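Løken striped table cloth, light blue: review after four months of use

Reviewed by Gerrit Khumalo

I sort household supplies on the dining table. This covers the medicine drawer, the sewing basket and the box of small packets that collects everything else. The table has a lacquered top that scratches, and small pale items are hard to find on it under a ceiling lamp. I wanted a cloth that would protect the surface, keep boxes from sliding and give me some kind of visual reference for laying items out in rows. The Løken has been in use since February.

What was supplied

One cloth, folded, in a paper sleeve with a care card. The retailer was Jovia. The stated length is 200 cm and the stated weight is 391 g. I measured the length after the first wash and got the stated figure. On my kitchen scale the weight also matched. Neither the sleeve nor the care card gives the fiber content in any form I could find, and the Jovia listing does not give it either. That should be corrected.

The pattern is a light blue ground with dark blue stripes running lengthwise and thin yellow stripes running crosswise. The dark stripes have the look of stitching. The yellow ones are much fainter, and in evening light I have to look for them.

Use as a sorting surface

The crossing stripes are the reason I bought this cloth over a plain one. With a medicine drawer, the method I use is to take everything out, put anything with a printed date on one side and anything without on the other, then read the dates one at a time. Lengthwise stripes divide the table into lanes. I use one lane for boxes to keep, one for boxes to check and one for disposal at the pharmacy. The crosswise stripes are too thin to serve the same purpose, although they are good enough for keeping a row straight.

Contrast depends on what is being sorted. Red and orange packaging stands out well against the light blue. Yarn in a strong color, such as coral, can be seen from across the room. White and cream items are acceptable. Pale green boxes are less distinct than I would like, and a clear plastic bag almost disappears if it lands flat. A darker ground would handle bags better but would be worse for dark thread and for black print on loose leaflets. As a compromise the light blue is reasonable.

Grip

A smooth cardboard box stays where it is put. I tested this by placing a full 500 g bag of rice on one end of the cloth and pulling the other end slowly toward me. The bag traveled with the cloth and did not slide on it. The cloth itself is less secure on the lacquer. If it hangs over one edge of the table more than the other, it creeps toward the heavy side during a long session. I now place something with weight at the far corner. A separate non-slip underlay would also work; I tried the thin open-mesh type from Indberg and had no further movement.

Flatness

This is the main weakness. The cloth wrinkles in the middle of the work area, where hands and boxes are moved most. A wrinkle is enough to tilt a narrow box standing on edge, and blister strips tend to rock on it. Smoothing it takes a few seconds but has to be repeated several times in one session. Ironing helps for the first half hour. After that the result is the same as without ironing.

I considered clips. The spring clips sold for outdoor tables hold well on my table edge but leave a mark in the weave that remains until the next wash. I stopped using them.

Washing

Washed six times in warm water with ordinary detergent, dried on a line. No dye transfer onto a white towel placed in the same load. The dark blue stripes are unchanged. The yellow may be slightly paler than it was, though I have no unwashed sample for comparison. The hems are straight and there are no pulled threads except one, which came from a hook I was careless with.

Spilled cough syrup was removed with cold water before washing. Iodine was not removed. There is a brown spot near one corner, and I do not hold this against the product.

Yarn and thread

Loose yarn does not catch on the surface. I expected lint, particularly from soft coral and red yarn, and got very little. Short clippings of sewing thread do stick and have to be shaken off outdoors. Pins go through the cloth easily and can reach the table, so it should not be used as a pinning surface without a board under it.

Comparison

Before this I used the Morndale wipe-clean cover, which I still own. The Morndale lies flatter and can be cleaned with a damp cloth in place. It is also slippery, reflects the lamp and has a printed pattern of leaves that makes small items difficult to see. Hendrik Mabuza, who has the apartment below mine and shares my interest in orderly drawers, prefers the Morndale for the wipe-clean surface alone. For liquids and bottles I agree with him. For boxes, packets, bags and yarn I use the Løken.

Storage

Folded in four and then rolled, it fits in a standard kitchen drawer. Rolled storage produces fewer creases than flat folding. The paper sleeve is not durable enough to keep.

Faults and requests

The fiber content should be printed on the care card. A corner weight or a stitched-in pocket for one would solve most of the creep. The crosswise stripes should be as dark as the lengthwise ones if the cloth is going to be sold with a picture of items arranged in a grid, as it is on the Jovia page.

Rating

Surface protection: good
Grip on boxes: good
Grip on table: fair without underlay
Flatness: poor to fair
Washing: good
Contrast: good for red and orange, fair for pale green, poor for clear plastic

Overall four out of five. I would buy it again at the same price, and I would order the underlay with it. Buyers who mostly handle bottles should look at a wipe-clean cover first.

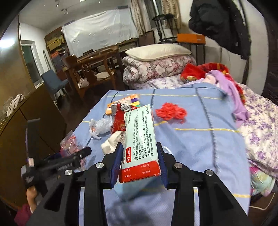
Does the cloth need to be ironed before each sorting session?

Ironing is optional. It keeps the middle flat for the first half hour, and after that the cloth has to be smoothed by hand either way.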